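Wanted: visitors who'll have a go at our open day

Hello! I'm Edeltraud Janssen and I look after visits at Plornano, where we're trying to get robot arms to be useful with the washing-up. In March we're opening the Pinbridge workshop for an afternoon, and I'm after people from Tunville and nearby who'd like to come in, watch a demonstration and then take the controls themselves.

You don't need to know a thing about robots. If you've ever put a plate away, you know the job already (and probably have strong views on how it should be done — my mother certainly does). We've got 90 places and I'd love to fill them with cooks, carers, students, grandparents, people who've never so much as set the timer on an oven. Last year's lot leaned heavily towards engineers, who were lovely but all asked the same questions.

The work itself is plates, bowls and a rack. Getting a plate to stand up between two prongs takes a person no thought at all, and it has kept four of us busy since the autumn! Plates lean, rims are thin, and the arm has to let go at the right moment.

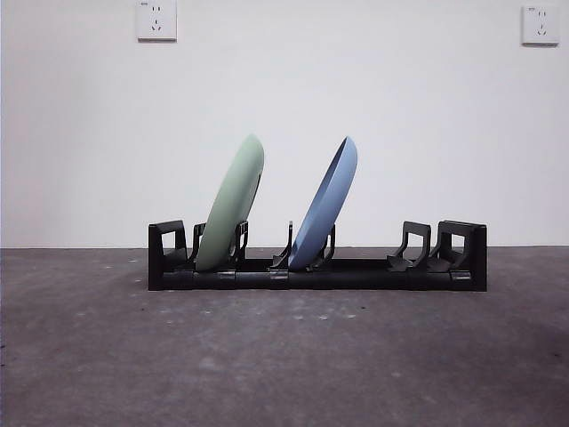
What you'll be doing

The afternoon starts at 1 pm with tea and a short talk from Gyula Kun, who runs the arm day to day and will happily be interrupted. After that comes the demonstration, and then we split into small groups so everyone gets a proper turn.

On your turn you'll steer the arm by hand through a few simple jobs: reach for a bowl, close the fingers, lift, move, set down. Gyula stands next to you the whole time with a stop button. Your first go will probably be terrible. Mine was, and I'd been watching other people do it for weeks. By the third or fourth most visitors have stopped holding their breath.

We record the turns, the good ones and the clumsy ones too. The collection stands at 2,582 goes so far, 726 of them by visitors, and I'd be very pleased to see that second number climb. Only the arm's movements and the view from its own cameras are kept. If you'd like yours left out, tell me on the day or write to me later and I'll take it out.

One tip before you come. On the screen you see what the arm sees, from right down by the fingers, and it takes some getting used to. A bowl looks enormous from there and you can lose track of where its edge is, so go slowly and look for the rim before you close.
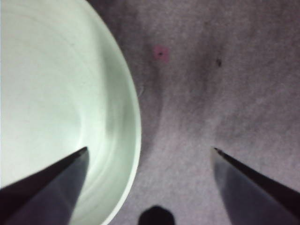

Who can come

Anyone aged 12 or over, though under-16s need a grown-up with them. It's all on the ground floor and there are chairs at the controls, so you can do the whole thing sitting down. The controls work left-handed or right-handed. If you use a wheelchair or there's something else I should know, put it in your message and we'll sort it out beforehand.

Flat shoes, please, and tie long hair back.

What you get

Tea, cake from Szilágyi (the poppy seed one, if I get there early enough), your bus fare back if you keep the ticket, and a copy of your own recording if you'd like one. There's no fee to come and we can't pay for your time, I'm afraid. We finish at 4 pm but people do tend to hang on and chat.

How to put your name down

Send a message through the Visits page with your name, how many are coming and whether you'd like an early or a late turn. I answer them all myself, so give me a couple of days. If the list is full I'll offer you a place at the next one — we're hoping for early summer.

Schools and clubs, please write to me separately before you book. Groups bigger than eight get a visit of their own.

Edeltraud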